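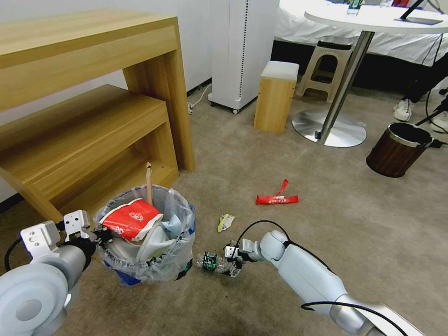 Clearing Litter and Changing the Bin Liner in a Carpeted Lounge

Dustside Residences, Housekeeping Guidance
Prepared by Itziar Sotomayor, Resident Services
Last reviewed 2025-08-16

This page applies to the shared lounges on all carpeted floors. It covers small round bins fitted with a clear liner. Kitchen bins and recycling stations are covered on separate pages.

Before you start

Bring a fresh clear liner, a pair of gloves, a carpet brush and a recycling sack. Move light stools away from the bin area if you need room to kneel. Leave the nesting tables in place unless litter has gone underneath them.

Picking up

1. Collect everything lying on the carpet first. Snack wrappers, including torn corners, go in the bin.

2. Set plastic bottles aside for the recycling sack. Empty any remaining liquid into a sink, crush the bottle and replace the cap.

3. Check under the lower nesting table and behind the air purifier. Do not pull the purifier by its power cord. It may be rolled forward on its casters once it has been unplugged.

4. Flatten paper cups and disposable bowls before adding them to the bin. Do not press waste down with your hand.

5. Wooden sticks and skewers must not be left standing in the liner. Snap them in half and wrap them in scrap paper.

Changing the liner

Replace the liner when waste reaches the rim, or at the end of the day in any case. Gather the bunched edge inward, squeeze out the air gently and tie a single knot. Lift the bag straight up while holding the base of the bin with your other hand. If the bag has leaked, wipe the inside of the bin and let it dry.

Fit the new liner with 2 inches folded over the rim all the way round.

Finishing

Brush the carpet where the litter was found and return the stools to the wall. Report stains to Jarlath Noonan at extension 265 before applying any cleaning product. Tied bags go to the ground floor waste room, which is locked at 8:15 p.m.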